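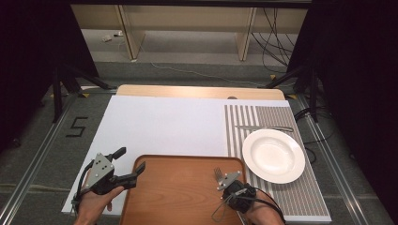 # Chapter 2: The Individual Place Setting

## 2.1 Scope

A place setting, or cover, is the set of tableware used by one diner. This chapter treats the informal cover: one mat, one plate, and the flatware for a single course. Multi-course covers are taken up in Chapter 5.

The fork, the knife, and the plate are placed in relation to one another, and the mat fixes the limits of the whole. In the opening photograph the plate already rests on a striped mat, a table knife lies horizontally above it, and a fork is held over the right edge of a wooden tray. The knife is not in the standard position defined in Section 2.3.

## 2.2 Terms

**Cover.** The area assigned to one diner, including all items within it.

**Rim.** The outer band of a plate, outside the well. A wide rim reduces the usable area of the well but gives a clean surface for handling.

**Well.** The central part of a plate. Where the well is shallow and bowl-like, the plate may be used for dishes with sauce.

**Service tray.** A tray with raised edges used to carry flatware to the table. It is removed once the cover is complete.

## 2.3 Standard Positions

The plate is centered in the cover. The fork is laid to the left of the plate, tines up. The knife is laid to the right, parallel to the fork, with the cutting edge toward the plate. Handles are aligned at the bottom, some 2 cm from the table edge.

A knife laid across the top of the cover must be turned through 90 degrees before it is moved to the right side. Hallgrímsson's method, used in the exercises at the end of this chapter, places the plate first and the knife last. The Gamdale method reverses this order and is compared with it in Section 2.6.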